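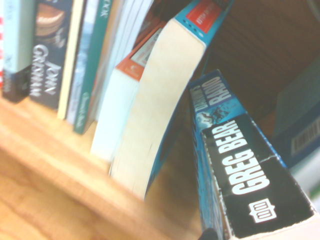 Drosham Shared Workshop Presents a Book-Shelving Robot Arm Built by Its Members

Category: Makers & Community

June | By Lina Farah

DROSHAM – The members of the Drosham shared workshop are pleased to present Bakos, a robot arm for home bookshelves. Bakos was designed and assembled at the workshop over 13 months by Lina Farah and Florian Pruvost, in the evenings and with their own tools. The parts cost 900 dollars in total.

The purpose of Bakos is simple to explain and was difficult to build. The arm must take a leaning paperback, put it upright and leave its neighbors in place. A small camera at the wrist looks at the spines from close distance. For the tests the builders use ordinary used paperbacks, among them a John Grisham novel and "Darwin's Radio" by Greg Bear, with a worn black spine.

"A new book is easy, it stands straight and has clean corners," said Florian Pruvost, who made the gripper. "An old paperback is bending when you press it. We changed the fingers many times, and the soft ones we have now are still not perfect for the very thick books."

The software records every attempt, and the log now contains 279 of them. Thick books with a curved page block remain the most frequent cause of failure. The next version will have a slower closing movement and a force sensor in each of the 2 fingers.

The drawings and the parts list can be consulted at the workshop by any member. The controller board was supplied by Jusness at a reduced price, for which the builders express their thanks. A second arm is in preparation for the reading room in Wilton.

Visitors who wish to see Bakos at work are asked to write to the workshop in advance.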